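**Can a machine tidy your desk yet?**

Readers keep asking when they can hand their chores to a robot. The short version is that some jobs are close and some aren't, and the line between them falls in odd places.

Picking up a mug is mostly solved. So is moving a box from one shelf to another, if the shelf stays put. Philomena Quinlan, who runs trials at Ganatel, says the trouble starts with anything thin. A sheet of paper lying flat gives two fingers nothing to grab. People slide it to the edge of the table or lift a corner with a nail, and they do it without thinking. A gripper has to be taught one of those tricks.

Her group has spent two months on clearing tables. They have logged 1,385 attempts so far, most of them with paper, pens and cards. Stiff card goes well. Single sheets still get pushed along the table or creased.
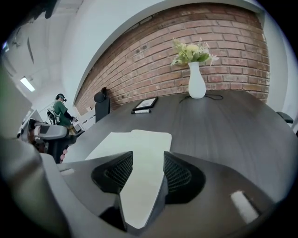 ### What it means at work

The Prinwood packing floor has tried a machine on one bench since January. It puts flat inserts into boxes, and shift lead Qusai Awad says it is slower than a person but steady. It stops when two inserts stick together, and someone has to walk over and separate them.

For the home, Quinlan wouldn't guess at a date. She expects dishes and laundry to arrive before paperwork. Muireann Hanrahan will report from the Uduncombe open house in the next issue, including what the machines there cost to run.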